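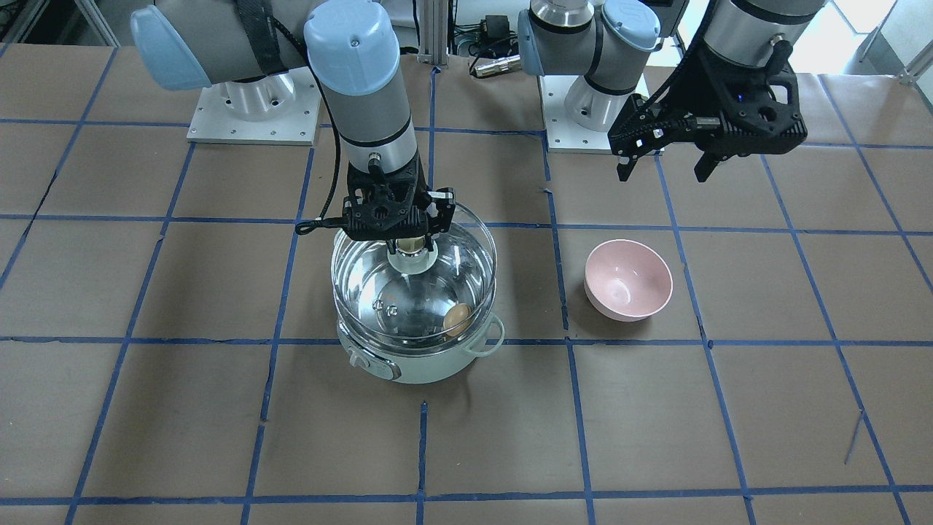

Galleries > Kitchen > Small Appliances > Egg Pot and Bowl

24th July
By Everaldo Peixoto

Print this page | E-mail this page

Egg Pot and Bowl on the Grid Table

The pot is a small Prurura electric with a steel interior, a dial and a clear glass lid. The bowl is a pink ceramic piece by Berkis, bought in Toledo. Both have been in this gallery before, on a plain counter. They are now on brown paper marked off in squares with blue tape, and the notes below have been rewritten to match. Settings are for eggs only. Oatmeal and rice are on a separate page, to be updated in September.

Capacity and fill

The pot holds 700 ml to the brim. For a single egg the fill is 200 ml of cold tap water, measured in a jug and poured in before the egg. That amount does not cover the egg. It cooks partly in water and partly in steam, so the lid has to stay on for the whole period. For more than one egg the water stays the same and the time stays the same, provided the eggs lie in one layer.

Older versions of this page gave a larger fill. It worked, but the pot took longer to come to a boil and spat under the lid on the high setting.

Times

All times run from switching on, with a cold pot and an egg straight from the refrigerator. At the middle of the dial, 17 minutes gives a hard yolk with no gray ring. Six minutes less gives a yolk that is set at the edge and soft in the center. Anything shorter depends too much on the temperature of the tap water to be worth listing. A second batch in a pot that is still warm comes up faster, and I have no reliable figure for it. Let the pot cool or check an egg by cutting it.

The dial has no click positions. I set it by eye and have found that a small error either way makes less difference than the starting temperature of the water.

Egg position

An egg placed in the middle tends to roll to the wall as soon as the pot is moved. Leave it there. Eggs cooked against the wall have come out the same as eggs held in the center with a wire ring, and the ring left marks on the steel. Brown and white shells behave alike. Size matters more: the times above are for large eggs, and extra large ones want a little longer.
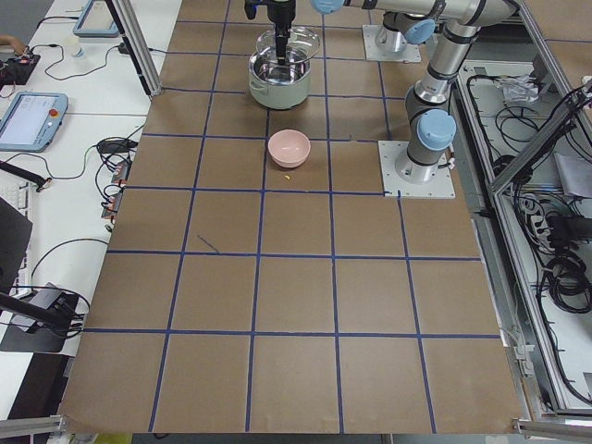 Lid

Lift the glass lid by the knob, straight up at first, then tilt it so that the condensed water runs back into the pot. If it is tilted before it is clear of the rim, the water runs down the outside, and on a paper cover that means a stain. The knob on this model stays cool enough to hold for the length of an egg cycle. The metal edge of the glass does not, and should be left alone until the pot has been off for a while.

The lid rests on the rim by its own weight and has no lock. It can be put back in any rotation. If it rattles, it is usually sitting off center, and a quarter turn with light pressure brings it down flat. A replacement lid from the shop in Jirkden was very slightly too wide. It sat on top of the rim and let most of the steam out, and the yolks were underdone at the normal time. The original lid went back into use the same day.

Table cover

Brown paper is cheap and shows spills clearly. Blue tape holds well on it and can be lifted again if pulled slowly and close to the surface. Lay all the strips in one direction first, press them down, then lay the cross strips over them. Measure from one fixed edge for every strip. Measuring each strip from the last one carries small errors along, and the final column ends up visibly narrower than the first.

One object goes to one square, placed near the middle. The grid has made it much easier to put things back where they were between batches, which was the purpose of laying it. Notes can then give a position by row and column, and no ruler is needed during cooking. A pot standing across a strip is not a problem as such, but the tape edge lifts after repeated warm contact.

Crumbs and grains should be brushed off before anything is moved. If they are pressed into the paper they leave a dent that catches the foot of the bowl.

Bowl

The Berkis bowl takes one egg in cold water for peeling, or one peeled egg for serving. It is too small for two. The glaze has held up to a hot egg followed directly by cold water, and there is no crazing so far. It is light for its size and slides on smooth counters. On paper it stays put.

Placing the bowl in the square next to the pot keeps the transfer short. I have used both the square beside the pot and the square on the near side of it. The near side is better for lifting an egg out with a spoon, as the arm does not pass over the hot rim. The square beside the pot is better when the lid has to be put down as well. 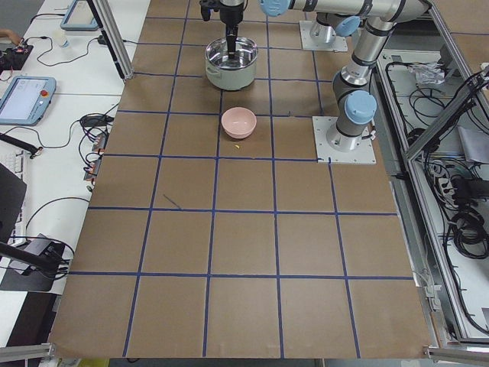 Emptying

Switch off and take the egg out before pouring. With the small fill there is nearly nothing left at the end of a long cycle, and it is simpler to wait and wipe the inside with a cloth than to tip the pot over a sink. The base must not be put under the tap. Hold the pot by the handle when moving it. The body gets warm on the outside, less so toward the bottom.

Do not reach in for the egg with fingers. A deep spoon works. Tongs with hard tips crack the shell near the wall, where there is little room to get around it.

Scale

Hard water leaves a white ring at the fill line after a week or so of daily use. Two spoonfuls of white vinegar in the normal fill, brought to a boil and left for half an hour with the lid on, take it off. Rinse the inside twice with a cup and discard. Scouring pads will scratch the polish, and the scale then comes back sooner in the scratches. The glass can be cleaned with the same vinegar water while it is still warm.

Storage

The bowl fits inside the pot with a folded cloth under it. Put the lid on top, knob up. Stored with the lid upside down, the knob bears on the bowl and the whole stack leans. Leave the lid off overnight after descaling so that the smell clears.

Corrections to the times are welcome if the water volume and egg size are given with them.

Print this page | E-mail this page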